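**To:** Barnus Valley Visitor Information list
**From:** Montserrat Ventura, Office of Parks and Visitor Services
**Date:** Sunday, September 24, 2023
**Subject:** Re: Fall trail map and the Brorthorpe overlook

Dear members,

Thank you to those who sent comments on the draft trail map. Ms. Krūmiņa raised several points on behalf of the Brorthorpe visitor desk, and I have copied the relevant part of her message so that the whole list can follow the reply.

> On behalf of the visitor desk, I would like to ask for three changes before the fall map goes to print.
>
> First, the Brorthorpe overlook is still shown with parking on the east side of the road. That lot closed in August. Visitors are arriving there, turning around in the farm entrance and then coming to us for directions.
>
> Second, the Ocampo Loop is marked "easy." The stretch between the footbridge and the upper meadow has 657 steps and no handrail on the lower half. We have had complaints from families with strollers.
>
> Third, could the office confirm whether 2000 copies will be enough? We ran out before the leaves had turned last year.
>
> Ona Krūmiņa

The office agrees with the first point. The closed lot will be removed from the map, and the gravel lot at Barnus Mill will be shown in its place. The walk from the mill to the overlook follows the old towpath and is level the entire way. It has room for 4 buses along the north fence, and tour operators should be directed there as well. Mr. Sproģis has asked the road crew to cover the old parking sign until a new one can be installed.

On the second point, the Ocampo Loop will be listed as "moderate." The lower section, from the trailhead to the footbridge, will keep its "easy" rating and will be drawn in a separate color. Desk staff are asked to recommend the lower section to visitors with strollers or limited mobility, and to mention that they will need to return the same way.

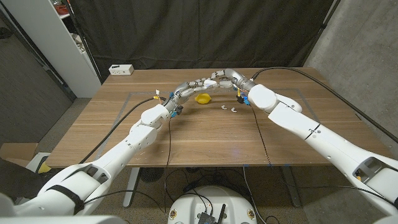

As to the number of copies, the print order remains at 2000. The budget for this season does not allow a larger run. The office still holds 438 copies of the spring edition, which may be given out for the river trails only. Please do not offer them to visitors asking about the overlook or the loop. Each desk should report its remaining stock to Ms. Gkikas by the end of every month so that maps can be moved between locations where necessary.

Two further matters have come up since the draft was sent out.

The covered picnic area at Brullow Falls may now be reserved for school groups on weekday mornings. Reservations are made through this office and not at the falls. The area stays open to the public at all other times, and no fee is charged to either party.

Ms. Van Rooij is revising the short descriptions of scenic stops on the back of the map. She has asked for corrections to place names, opening hours and restroom locations. Suggestions for new stops are welcome but will be held for the spring edition. Kindly send corrections to her directly, with the name of the stop in the subject line, and avoid replying to the full list.

A revised proof will be posted to the shared folder once the parking and rating changes have been made. Any desk that cannot open the folder may request a paper copy from this office.

Sincerely,

Montserrat Ventura
Office of Parks and Visitor Services

cc: Povilas Sproģis, Athina Gkikas, Lies Van Rooij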